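**4. September 2021**

Eigentlich wollte ich in Flullberg nur auf den Markt, aber dann hing da das Plakat vom Tag der offenen Werkstatt bei Patance, und weg war ich! 23 Minuten zu Fuß vom Bahnhof, bergauf natürlich, und am Eingang gab's Apfelschorle und einen Lageplan, den ich sofort falsch herum gehalten habe.

Gelandet bin ich also zuerst hinten bei den gedruckten Teilen. Alles weiß auf schwarzem Tisch, dahinter grüner Stoff, und ich dachte an die Architekturmodelle aus meiner Schulzeit (nur dass meine immer geklebt haben, auch an mir).
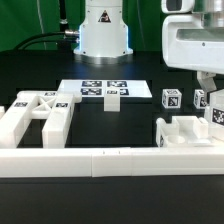
Am liebsten hätte ich alles angefasst. Ich drucke zu Hause ja selber ein bisschen, meistens Haken und Blumentopfuntersetzer, und schaue deshalb immer zuerst auf die Schichtlinien. Die sieht man bei den Klötzen ganz fein, wenn man nah rangeht — das hat mich beruhigt, meine Haken haben die nämlich auch.

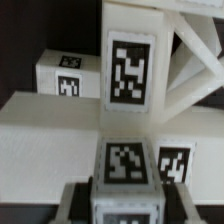

Danach habe ich mir bei den Kolleginnen von Daly noch Filamentreste zeigen lassen und eine Rolle für 3 Euro mitgenommen. Ob die Farbe wirklich Moosgrün ist, klärt sich daheim. Und dann doch wieder zurück zum Tisch, weil mir das große H so gefallen hat, mit dem Kreuz in der Mitte!

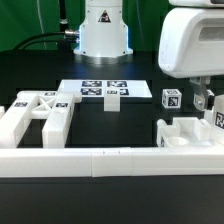 *Links das H mit der Kreuzverstrebung, vorne die lange weiße Schiene.*

An den Markern bin ich auch hängen geblieben, diesen schwarz-weißen Quadraten, die ein bisschen wie Kreuzworträtsel aussehen. Noch besser fand ich aber die eingravierte Zahl, ganz dünn und ohne Farbe. So will ich meine Schubladen auch beschriften.
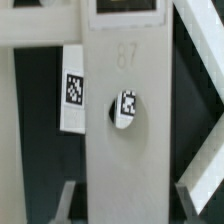
*Die 87, darunter das runde Loch mit Marker dahinter.*

Zum Schluss Kuchen im Hof, Streusel, sehr gut. Der nächste Termin ist drüben in Flaroslow, da fahre ich mit dem 310er hin.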